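招人啦:来帮我们把“咬住不放”这个毛病揪出来(Plotholm,Bite小组)

发布日期:2018年6月25日

地点:Gurkent楼502室
人数:4人
报酬:每个半天300元,当周结清
经验要求:没有,会晾衣服就行

先把丑话说在前面,这个招募帖是因为一次事故才有的。我在Plotholm做双臂机器人的测试,手上这套系统叫Trundorow,干的活特别家常:从洗衣篮里拿衣服、理一理、挂到晾衣杆上。去年11月之前我们一直觉得它挺乖的,慢是慢了点,但是脾气好。然后有一天下午,它夹住了一个同事的袖口。

过程是这样的。右臂正夹着一件衣服往上提,衣服卡在篮子边上,手腕那里的力一下子上去了,程序没反应过来,还在提。同事按了急停,两条臂都停了(这一点它做得很好,我得替它说句公道话),同事就伸手进去想把衣服解开。就在这个时候,夹爪又合紧了一点。就一点点!可是他的袖口和食指侧面都在里面。急停之后手臂不能动了,夹爪也不肯松,我们在旁边手忙脚乱地找怎么给夹爪单独泄力,找了好一会儿。手指没有破,青了一块,过了几天就好了。但是那天晚上我回家路上一直在想,要是伸进去的是个小朋友的手呢,要是旁边没有别人呢?

后来查日志,查出来的东西让人不太舒服。急停那条线路管的是手臂的关节,夹爪走的是另外一路,断电以后它会“保持最后一个目标”,而最后那个目标恰好是“再夹紧一点”。说白了,我们按的那个红按钮从来没有真正管过手。写控制的人以为做急停的人管了,做急停的人以为写控制的人管了。我两边都参与过会议,我也以为有人管了。这事我有份。

于是就有了Bite这个小项目。名字起得有点凶,不过大家都叫顺口了,内部现在说“今天咬了没有”就是问今天夹爪有没有出现该松不松的情况。

线路已经改过了。现在按下急停,夹爪会跟着一起松开,衣服会掉下来,掉就掉吧。另外装了一个单独的松爪按钮,黄色的,就在操作位右手边。这两样都经过验收,我自己也把手套塞进去试过很多遍。所以你来参加的时候,不会有人让你把手伸进一台会动的机器里,请放心,这一条我后面还会再啰嗦一遍。

那还招人干什么呢?因为急停只是最后一道。真正麻烦的是前面那些小毛病,它们平时看起来根本不像安全问题:

一种是布料缠爪。松紧腰、抽绳、下摆折边,这些地方有厚有薄,夹爪张开了,布还挂在指尖上,程序以为已经放下,手臂就开始往回走,把整个衣架一起拽歪。

一种是衣架钩子。钩子有时挂上了杆,有时只是搭着,手一松就溜下来。也有的时候钩子跟夹爪别在一起,越拉越紧。

还有一种是线。手臂外面那根波纹管走线,动作幅度大的时候会拱得很高。它要是蹭到了架子,关节的受力读数就会乱,系统有时候当成“衣服太重了”,于是加力。加力!你看,绕了一圈又回到去年11月那件事上。

我们自己人看这些看得太久了,眼睛已经钝了。上个月有位来送快递的师傅站在门口看了一会儿,说了句“它那只手是不是没松开啊”,我回头一看,还真是。我坐在离它最近的地方,愣是没看见。所以我想找一些不做机器人的人,坐下来,用平常人的眼睛看它干活,看到别扭的地方就喊。

具体要做什么

每次来一个半天,上午或者下午你自己挑。到了以后先有一段安全讲解,讲完你要亲手按一次急停、按一次松爪按钮,看清楚按下去以后会发生什么。这个环节不能跳过,哪怕你说你是学自动化的,哪怕你赶时间。

然后就开始看它干活。每一轮30分钟,两轮之间一定休息,休息时间照样算钱。你手边有一个小按键,觉得哪里不对就按一下,嘴里说一句是什么不对,“它拽得太狠了”“那个衣架要掉”“手没松”,怎么说都可以,用你家里的话说也可以。我会在旁边记。不需要你判断原因,千万别去猜我们想听什么。你按错了也没有关系,按错的那些我同样想看。

看完几轮以后,会请你出几道难题。就是由你来往篮子里放衣服、往杆子上挂衣架,怎么刁钻怎么来,把裤绳打个结也行,一条裤腿翻过来也行。放东西的时候机器是断电上锁的,钥匙挂在你自己脖子上,你不把钥匙插回去,它就起不来。你出来、关好围栏、插钥匙,我才会启动。

如果你愿意,最后还可以坐到遥控位上试一把,自己带着两条手臂挂一件衣服。这个是自愿的。多数人第一次都会把衣服掉在地上,然后很不服气地要求再来一次(我也是)。遥控的时候注意一下自己手上的力气,人一着急就会捏得很紧,机器那边也会跟着捏紧,这恰恰是我们要记录的东西之一。

我想找什么样的人

年满十八岁,坐得住,愿意开口说话。最后这条最要紧。有些朋友特别客气,看见机器快把架子拽倒了还在想“可能人家就是这么设计的吧”,拜托,喊出来。

常年做家务的人我尤其欢迎,洗衣店、酒店布草间、服装店干过的更好。你们一眼就知道一条裤子从哪里提会顺,从哪里提会拧成一团,这种知识我们的程序里一点都没有。年纪大的也欢迎,眼镜请带上。

左撇子请在报名时说一声,按键可以给你换边。

有几种情况这次先不能安排:装有心脏起搏器的,我们的安全员没有签字同意,所以暂时不行;对闪灯敏感的也请先告诉我,围栏上的指示灯报警时会闪。孕妇可以来看,但出难题的环节需要弯腰搬篮子,我来替你搬,你指挥。

另外,在同类公司做抓取控制的同行,抱歉,这次先不招,想聊这个毛病怎么查的可以单独写信,我很乐意把事故记录里能公开的部分发给你。急停不管夹爪这种事,我猜不会只有我们一家碰到。

要穿什么

袖口收紧的上衣,长发扎起来。不要戴手链、长项链、挂绳工牌,围巾也不要。去年那件衣服的袖子就是宽口的。鞋子包住脚趾就可以,不用劳保鞋。现场有柜子可以锁东西。

关于风险,我再啰嗦一遍

机器通电的时候,你全程在围栏外面。衣服掉了,不捡。衣架飞了,也不捡。东西歪得让你浑身难受,还是不捡,喊我,我停机上锁以后去捡。我们内部的规矩是,任何一个人,包括第一天来的你,随时可以按急停,按完不用解释。到现在为止没有人因为按急停被说过一句,我还挺希望有人多按按的。

你会签一份知情说明,里面写了去年11月的那次事故,也写了改了什么、还有什么没改完。没改完的主要是刚才说的走线问题:目前的办法是限制右臂往后抬的高度,属于先凑合着,新的线束支架还在等。看完说明以后你要是不想参加了,当场走就行,那个半天的钱照付。

过程中会录像,也会录音。录像对着机器和台面,你的声音会录进去,脸不会。录音只给Bite小组自己听,转成文字以后就删掉。想中途撤回也可以,写信告诉我你是哪天来的就够了。

你会对着看半天的活儿,差不多就是下面这些:

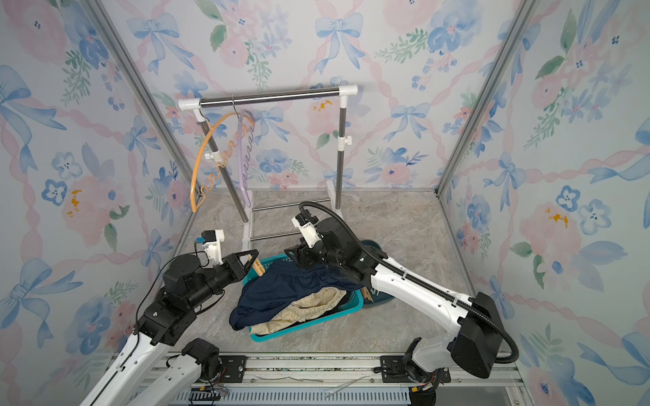
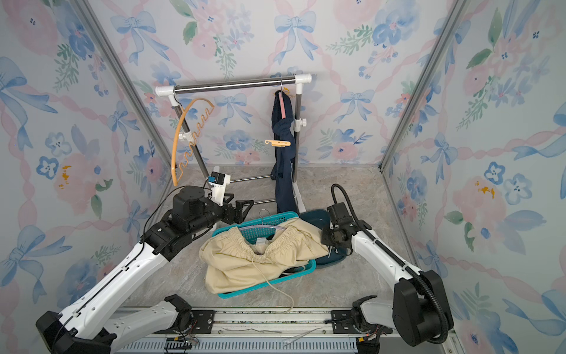
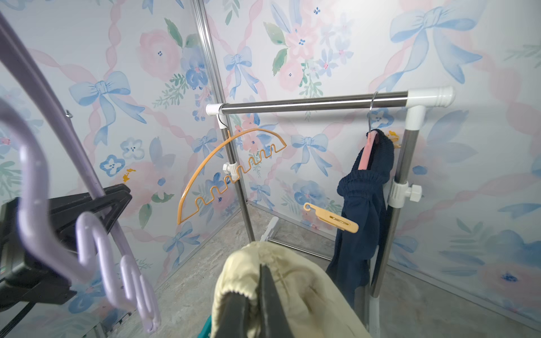
说回报名。请写邮件给Plotholm前台,标题里写上Bite,前台会转给我。正文不用长,告诉我三件事就好:你平时做什么,哪些半天有空,左手还是右手。有没有接触过机器人不用写,写了我也不会因此优先或者不优先。简历不用附,附了我会看得很心虚。

收到以后我会给你打个电话,聊几分钟,主要是确认一下上面那几种不能安排的情况,再约时间。电话我一般是傍晚打,白天机器一开我这边吵得听不清。要是你没接到,我第二天再打一次,两次都没接到我就改发邮件。

只有4个名额,是因为我想让每个人多来几次,第一次看到的和第三次看到的常常很不一样。第一次大家都在看热闹,到第三次就开始挑刺了,我要的就是那个挑刺的。所以报名之前请想一下,接下来这段日子里能不能凑出三个半天,不用连着。如果只能来一次也可以写信,我先记下来,有人临时来不了的时候找你补。

楼不太好找。Gurkent楼的正门在修,请从停车场那一侧进,电梯到五楼出来往左,502室门上贴着一张很大的黄纸,写着“请先敲门”。真的请先敲门,等里面有人答应再推。里面在跑机器的时候突然有人进来,大家会一起回头,那个瞬间就没有人看着手臂了。坐轮椅来也没有问题,操作位的桌子可以升降,提前说一声我把过道清出来。

吃的喝的:茶和咖啡有,饼干有,不许带进围栏那一间。上午场结束后可以跟我们一起去楼下食堂,我请。

有几位朋友看了草稿以后问过我几个问题,一并答在这里。

问这是不是要训练机器来抢洗衣店的工作。以它目前挂一条裤子的速度,洗衣店的阿姨可以放心去喝个下午茶。长远怎么样我说不好,我不想在这里给谁打包票。这次记录下来的东西只用来找故障和改安全逻辑,知情说明里也是这么写的,要改用途必须重新问过你。

问公司为什么愿意把事故写到招募帖里。领导一开始是有点犹豫的,问能不能写成“为进一步提升体验”。我说那来的人不知道该盯着什么看呀。最后就照我这个写法发了,只删掉了我骂自己的两句。

问结果能不能知道。能。全部看完以后我会写一份东西寄给每一位参加的人,你喊过的每一声最后对应到了什么问题、修没修,都会列出来。没修的也列。要是你喊的那个地方我们查了半天什么都没查到,我也会照实写“没查到”,你可以写信来跟我吵。

名额满了我会把这个帖子的标题改掉,标题没改就是还在招。

Plotholm,Trundorow测试组,Bite项目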